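Ticket 1531
Queue: Cell practice and standards
Opened by: Emese Barta
Assigned to: Killian Lefèvre
Site: Trudasdale, cell 3
Status: Resolved, rule text updated

Emese Barta, 7:40 am
Wrist camera check failed at startup again. The Oto script looks for the rail edges on the aluminum panel and wants a match score of 100 before it lets the arm move. We got nothing usable on the left side. I stopped there and left the cell in hold, per the startup rule. No alarms on the arm itself.

Killian Lefèvre, 8:15 am
Thank you for leaving it in hold! That is exactly what the rule is for, and it makes my morning so much easier. Could you send me a still from the wrist camera at the check pose? Please don't wipe the lens or touch the lights first, I'd like to see it as the script sees it.

Emese Barta, 8:32 am
Attached. Arm is at the check pose, exposure is whatever the recipe loads. 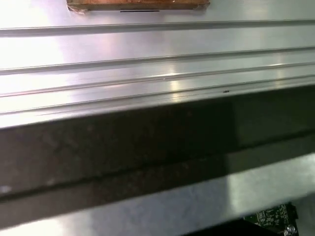
Killian Lefèvre, 9:05 am
Our practice note says a reference surface must be "clean and well lit," and I think the second half of that is what bites us. Well lit to a person and well lit to an edge finder are two different things. The panel is clean enough, one tiny speck on the lowest ridge and that's it, but the glare on the left is close to white and the ridges get lost in it. On the right the bright lines along the crests are lovely and sharp, so the metal is fine as a target, we just need to choose which part of it we trust. I'd also like the note to say something about things in the foreground. That dark bar is well out of focus and overlaps the bottom of the panel, so any search window drawn too low will pick up its edge.

Proposed steps:
1. Hold stays on. Nobody raises the exposure or lowers the score limit to get past the check.
2. Redraw the search window on the right half, above the bar.
3. Run the check with overhead lights on, then with them off, and save both results.
4. Second person signs before release.

Emese Barta, 10:20 am
Window redrawn. Passes with lights on, passes with lights off. Both saved under recipe 1055.

Mariann Vass, 10:48 am
Signed as second person. Question for the note: is the brown strip at the top of the panel allowed to be there? It isn't on my setup sheet.

Killian Lefèvre, 11:02 am
Great catch, Mariann. It's outside the new window, so it doesn't stop the release, but anything resting on a reference surface should be on the sheet or off the panel. I've added that line. New wording goes to Balthasar Riedl for the Bozsik cells too. Hold released, closing this one.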